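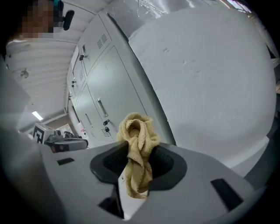
Speaker notes: The Form in the Drawer

Treatments Training Talks Shop Contact

Talks > Speaker notes > Intake and patch testing

August - posted by the Zastley training desk

Notes for the afternoon slot at the Moen salon owners' day. I speak from these and wander off them, so if you were in the room and remember something that isn't written down, that was probably the part I made up on my feet. Slides are on the Rasard account, under Talks.

Opening

Wait for the coffee line to finish. It won't finish. Start anyway.

Ask for hands: who has an intake form for new clients? (All hands.) Who read the last one before the client was lying down? (Fewer hands, some studying of the carpet.) Mine stays down too. I have been doing lashes, brows and facials since 2000 and for a good stretch of that time my system was to hand over a clipboard, take it back, say "lovely, thank you" and put it in a drawer.

Then tell the drawer story. When we moved the Zastley studio across the street we had to empty that drawer, and I decided to go through it before shredding the old ones. There were 2214 forms. On 651 of them the allergy question was blank. We had tinted, waxed and peeled our way through all of those people on the strength of an empty line.

Pause here. Let them do their own drawer in their heads.

SLIDE: the old form

Put up the old form and let them read it. It's two pages, both sides, in the sort of type you find on a shampoo bottle. It asks for a fax number. It asks "Do you have any skin conditions?" and gives you a space the length of a grain of rice to answer in.

Points to make:

- A client who is asked everything at once will answer the easy half. Name, phone, birthday in case there's a discount.
- "Skin conditions" means something to us. To the person holding the pen it means something dreadful you'd see a specialist for. The woman with eczema on both wrists writes "no" and means it.
- Same with "medications." People leave off the cream. Cream isn't medicine, cream is cream. So you don't hear about the prescription retinoid until you've pulled the first wax strip, and by then it's a different conversation.

If there's a laugh here, don't step on it. If there isn't, move along briskly.

SLIDE: the new form

One page. Nine questions, all about the next hour and the skin it's going to happen to. Read out a few:

"Has anything you've put on your face ever made it sting, swell or itch? What was it?"

"Are you using anything at night that says retinol, retinal or acid on it, or that came from a pharmacy?"

"Have you ever had a black henna tattoo, even on vacation?"

Stop on the last one, somebody always asks. Some of those tattoos contain the same family of dye we worry about in tints, and a person who reacted to one on a beach can react again, worse, on a brow bed. They don't connect the two. Why would they? One was a dolphin.

Tell them to steal the wording. We stole some of it ourselves.

Patch testing, or the argument about patch testing

Sit on the edge of the table for this part if there's a table. It goes better if I don't look like I'm giving a sermon.

The objections, which I can recite in my sleep:

"They've had it done before." Yes, and sensitivity can build up with use. Past performance, as the bank says.

"They won't come in twice." Some won't. We lost a few bookings in the first season and I sulked over every one. What helped was tying the test to something else. Clients booking a first tint can stop by for the patch and a brow map on the same visit, and they leave feeling they got something.

"My insurance doesn't ask for it." Go home and read the policy. Read the part near the back. I'll wait.

"I do it at the start of the appointment." That one gets me. A reaction can take a day or two to show up. Dabbing tint behind an ear, making a cup of tea and calling it a test is theater.

Follow the maker's instructions for timing and placement, since they differ, and test the product you're really going to use, from the same line, mixed the way you'll mix it. When we switched our tint over to Drerar we retested the regulars. There was grumbling. One client of long standing asked if I'd forgotten who she was. I said no, but her skin hadn't met this bottle.

Writing it down

Dull part. Say so. Keep it short.

For each test: date, product, batch, where you put it, who did it, and what the client reported back. Have them tell you in writing, a text is fine. "She seemed okay" is not a record, it's gossip.

Put a note in the booking system so the front desk can see it without hunting you down mid-facial. We use a colored dot. Green means tested and clear, yellow means waiting to hear, and red means come and find me. The first week, every dot was yellow and I thought we'd broken it.

When the answer is no

This is the bit I'd want more time on, and never leave it.

You will have to turn people away, and they will be nice about it or they won't. Practice the sentence out loud before you need it. Mine is: "I'm not going to do the tint today, and I'd like to do something else for you with this time." Then have the something else ready. A shape and a calming mask will do. Don't stand there flipping through the menu like a waiter whose kitchen is on fire.

If there's a swelling eye, blistering, or anything that looks like trouble breathing, that's a medical matter and you send them to get medical help right away. We are not doctors. Some of us own white tunics, and it goes to our heads.

Questions I usually get

Paper or tablet? Whichever one you'll read. Older clients tend to ask for paper and younger ones tend to ask for the Wi-Fi.

How often to redo the form? We do it yearly, and ask "anything new since last time?" at each visit - pregnancy, prescriptions, a new cleanser their sister swears by.

Can they have a copy of ours? Yes, it's a handout. Leave the stack by the door, and take the fax number off the top one first. It was still on there in Moen last time.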